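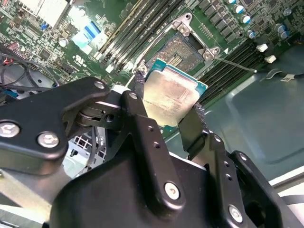

Figure 3. Processor above the open socket, desktop board. Contact pins exposed, lever out to the side.

Filed under: Repair & Reuse / Working papers / Section 4

4. Seating and unseating the processor

4.1 Why the socket gets its own section. Most of the losses in the Danach refurbishing shop happen here. Drives come out fine, memory comes out fine. Sockets get ruined. The pins are tiny, packed close, and one touch from a corner of the chip is enough to push a row sideways. Straightening under a loupe is possible – slow, and the second bend often snaps the pin. We logged 600 desktops over the study period and set aside 15 boards for pin damage alone. All 15 had passed a power-on test at intake, so the damage was ours.

4.2 Working position. Tower on its side, panel off, board facing up. Technicians who left the tower standing dropped more chips, no surprise. Light from the back of the case if possible. Cables are the next problem. The drive cables in these older cases are long and they drift back over the board the moment you let go. We tied them to the cage with a twist of paper-covered wire, took a few seconds. Unnithan's group taped them down instead and spent longer getting the tape off than they saved.
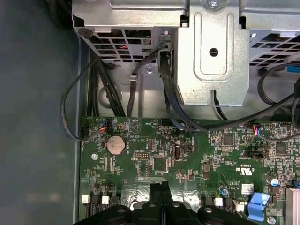
Coin cell was left in for the socket work and pulled later, together with the drives. Order does not matter much for the pins but it matters for the log, since a board with the cell out loses its clock and the intake sheet then shows a wrong date. We lost part of the August data this way. The affected rows are droped from Table 2.

4.3 Sequence. Heatsink off first. Old paste wiped from the top of the chip before the lever is opened, never after. Lever down and out, then up. Frame open. Chip lifted straight by two opposite edges, no sliding. Check the pins under slanted light, cover on, then go on to the rest. Reseating is the same backwards, with one addition: find the corner mark and the notches before the chip is over the socket. Turning it while it hovers is how most of our rows got bent.
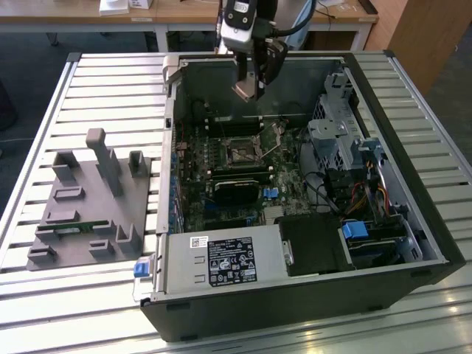
Usha Thomas objected at review that the sequence hides the real cost, which in her view is the heatsink. Old paste grips, people twist hard, and the board flexes before anyone has even reached the lever. A fair point. We did not record heatsink removal as a separate step. In the next round it gets a line of its own on the sheet, with a column for whether the board was warmed up first.

4.4 Timing. The first 12 machines of each technician were treated as practice and left out. After that times settled quickly and the spread between people got small. Checking the pins was the step most often skipped when the bench was busy, and it is also the cheapest one. Memory was left in place through all of this. Taking it out gives more finger room but adds handling, and in the trial weeks it made no diffrence to pin damage either way.

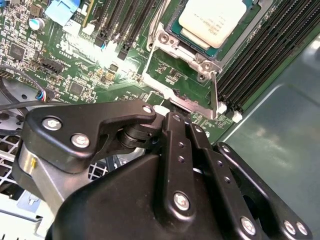
Paraschiva Bogdan asked whether any of it carries over to boards where the chip has flat pads and the pins sit in the socket, versus the older kind with pins on the chip. Partly. Working position and cable ties, yes. The lifting rule is stricter for pins in the socket – there the board is what you lose, and the chip usually survives.

Comments (3)

Dima Tannous: Paper wire is good, we use it too. Would like to see the numbers split by age of board, ours from the last 500 were mostly the old ones.

Pornthip Nilsuwan: 4.3 says lever "down and out, then up". Some of ours have a second lever. Which first?

Vasanthi Unnithan: The tape was a different brand by the end and came off clean. Please fix in 4.2.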